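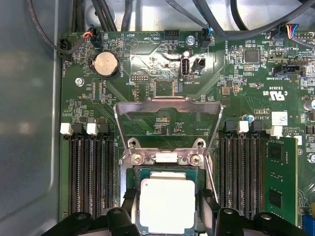 Insurance Cover and the Release of the Bidico

The detention of the coastal freighter Bidico came to an end in September, and the matter has since received little attention outside the trade press. As I have written on maritime claims for some years, I wish to set down several points that the brief reports omitted.

The vessel was held at anchor off Drendetau with 11 crew members aboard. Her captors first presented themselves as a local coast guard unit and described their demand as a fishing fine. The owners, Bunport, were therefore unsure for 2 weeks whether they were dealing with a regulatory dispute or a kidnapping. That distinction mattered greatly. A fine falls under one policy and a ransom under another, and each insurer was entitled to ask the other to pay.

Sota Wada, who acted for the owners, has stated that the crew's families received no formal notice during this period. In my view this was the most serious failure in the case. The detention lasted 138 days in all, and the families learned of the release from a radio bulletin.
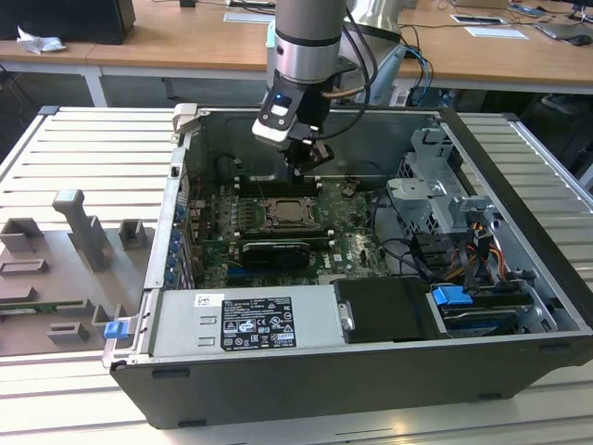 What the Inquiry Recommended

The inquiry was led by Mitsuko Ishida, a retired maritime arbitrator. Her report makes two recommendations. The first is that owners should name a single family liaison officer before any voyage through listed waters. The second is that insurers should agree in advance to share negotiation costs until the nature of a detention has been settled.

I support both. The second will be harder to secure. Stöcker, which brokered the cover, has accepted the proposal in principle but has not published revised wording. Until it does so, owners renewing their cover should request written confirmation of who pays, and from what date.

The report does not address unpaid wages. Several members of the crew were engaged through an agency whose contracts expired while the ship was being held, and their claims remain open. I shall return to that subject when the arbitration has been heard.

Contact | Copyright 2022. All rights reserved. | Back to top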